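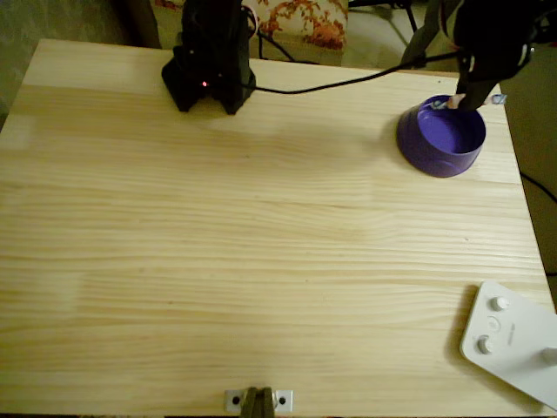 No. 324

I have been meaning to write about the table for so long that I was sure I already had, and I went back through the old posts looking for it (which took up most of a morning, with coffee, and I regret nothing). There was the long one about the curtains, and the one about the hallway shelf that people still write to me about, and not a word about the table. So it gets its turn.

It's pine, pale and yellow, with long streaks of grain running the length of it and a few knots so faint that you find them mostly when you're on the phone and your eyes are wandering. I bought it secondhand at the Grultero in the old feed building, the one on the 522 bus, back when they still let you leave furniture in the back with your name taped on it until you could find somebody with a truck. I had gone in for a lamp. I came home with a paper receipt and a table I hadn't measured, and it fit in the front room with so little to spare that for the first year we all learned to walk past it sideways.

What I love about pine is that it takes whatever the room gives it. On a gray day it goes almost the color of oatmeal, and when the light is good the middle brightens up and the corners stay warm and a little dim, like toast that was buttered by somebody in a hurry. I've tried to pick paint to go with it and given up. It goes with everything or with nothing, depending on the hour.

It's also soft, as anybody who has owned pine will tell you before you've even asked. You can mark it with a fingernail. I used to fuss terribly about that, and I had coasters and felt pads and a padded cloth under the tablecloth, and one November I took the whole lot off to wash it and never put it back. I do wax it, twice a year if I'm being good. The wax is Udolico, the plain kind, and I put it on with an old undershirt and leave the windows open and then forget and set the mail down on it too early. If you have a better method I would truly like to hear it.

The purple bowl is the other thing I wanted to get to. It came from the Grorkus closeout, from a bin by the door where nothing matched, and I know purple isn't what a sensible person puts on pine. But it's such a good bowl! It's deep, and the inside has that glossy violet shine, and the outside is a darker purple that leans a bit blue. I have a perfectly nice white bowl that was a present, and it lives in the cupboard, and the purple one has been out every single day since I carried it home.

Officially it's the candy bowl. That was the plan, anyway. We are a house of wrapped candy, the kind you pick up by the cash register and the kind that comes home in coat pockets, and before the bowl there were pieces of it everywhere - in the drawer with the batteries, on the windowsill, down the side of the cushions. I made a rule that any candy found loose in the front room goes in the bowl, and it has mostly held. What the rule didn't cover was everything else. Pen caps go in there. So does the odd button. For one whole winter I kept the spare key at the bottom, under the butterscotch, and thought I was being very clever until we had guests and they ate their way down to it.

So every couple of weeks I tip it out on the table and start again. I like this job more than I should. You get a bare stretch of wood and a little heap, and you put things back one at a time, and you make up your mind about each one. Does it belong? Is it stale? I've been known to eat the evidence.

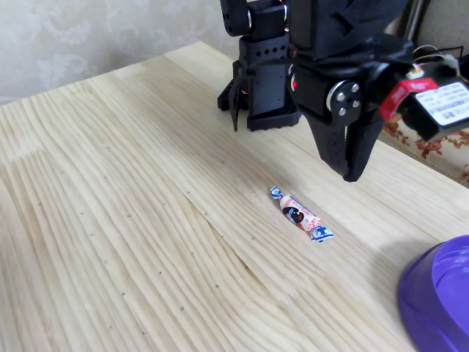 The pine top, with the flowered upholstery just past the end.

I should say a word about the flowers too, as long as I'm going around the room. The background is cream, or a pale beige if you want to be strict, and the flowers and leaves are a rusty red-brown that I thought was hideous for the first six months. I priced out new fabric. I had swatches from Kaijage pinned up in a row, all very tasteful, greens and a nice quiet blue, and I lived with those for so long that the corners curled. Then one evening I came in with the lamp on and saw the rust color next to the yellow of the pine and I thought, oh, well, there you are. The swatches went in the scrap bag. I still have them if anybody quilts.

You'd think purple would be one color too many after that, and my sister thinks so, and she has said so more than once with her coat still on. I've decided I don't mind. A room that you really use is going to have a purple bowl in it, or something like one.

The one rule I can't seem to keep is about what gets set down on the table and left there. I try to have it clear by supper. The near end stays pretty well behaved and the corners are hopeless. Flat things, especially, find a corner and lie down in it at an angle, and after two days I stop seeing them, and then I'm wiping around them with the cloth as though they were built in. I have wiped around a library book for a month. I have wiped around a cake tin with cake in it. My mother cleared her table every night down to the wood, and then put one thing back in the middle, and I always meant to grow up and be that person.

Anyway, I'm doing the autumn wax early this year, before the heat comes on and everything smells of it for a week. I'll do the top and the edge and, if my knees hold out, the legs, which I skipped last time and which have been looking at me ever since. The bowl gets a good wash in the sink while I'm at it. And I'm going to be firm about the butterscotch, which only one of us likes, and it isn't me.

A couple of you asked about the shelf brackets from last time. I haven't forgotten, I just have to find the bag they came in, and I have a feeling I know what it's under.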